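Choosing a Glass Tray Finish, and Why I Went Back to Hand Sanding

Posted in: Workshop notes
by Pilar Quezada

The kiln has been running since April and I have a backlog of notes to write up. I'm starting with edge work on slumped trays. I ruined more trays at that stage than at any other, and the instructions that came with my first mold skip it entirely.

Background for anyone new to the page: I slump flat sheet glass over or into ceramic molds to make shallow serving trays. The glass is cut to size cold, the edges are ground, the blank goes in the kiln, and it relaxes into the mold. Slumping is done well below full fuse temperature. At that heat the edge softens slightly but doesn't round over, so whatever edge you put in is close to the edge you take out.

What I was doing wrong

For most of last year I ran every blank across a wet belt at one coarse grit and let the kiln take care of the rest. Under the shop lights this looked fine. By a window it did not. The edge came out with a gray haze, and on clear glass the haze shows through the whole rim from the side.

I blamed the glass first. I bought two sheets from Wan and two from my usual supplier in Preltavville, cut them to the same size, and ground them on the same belt. All of them hazed, so the supplier was ruled out. The next suspect was residue. Grinding slurry packs into the scratches and fires in place, and a quick rinse does not get it out. A stiff nylon brush and a drop of dish soap helped a good deal but did not clear the haze completely. The remainder was the scratch pattern itself.

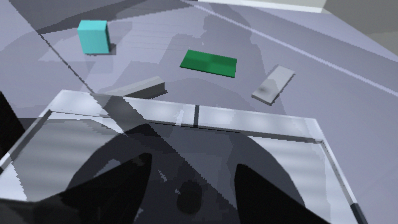

The current procedure

Grind on the belt only to remove the score line and true up the corners. Stop there.

Move to hand pads, used wet, in a tub deep enough to cover the edge. I go through three grits and rinse the glass, the pad and the tub between each one. Carrying a single coarse grain into the fine stage leaves a scratch that you will find after firing. I keep a separate tub for the last grit now.

Count strokes if you like. I go by sound. The pad hisses evenly once the previous scratches are gone, and it rasps if they aren't.

Dry the blank with a lint-free cloth, then check the edge against something black. Water hides scratches, so checking a wet edge is useless.

Time and cost

Hand finishing adds 18 minutes per tray. The belt alone took less than five. A set of pads from Zetunberg lasts me a month or so, longer if I remember to rinse them properly, and the cost per tray is small enough that I stopped tracking it.

I did look at a powered edge polisher. The Plesau bench model was 492 dollars before shipping, needs a water line, and would not fit on the shelf next to the sink. For a shop that fires on Monday and then leaves the kiln alone for most of the week, I can't justify it.

Still open

Inside corners on notched blanks. The pads don't reach, and a rotary bit chips the glass if I lean on it at all - even with water running. I have a diamond hand file on order and will report back when I've put it through a few firings.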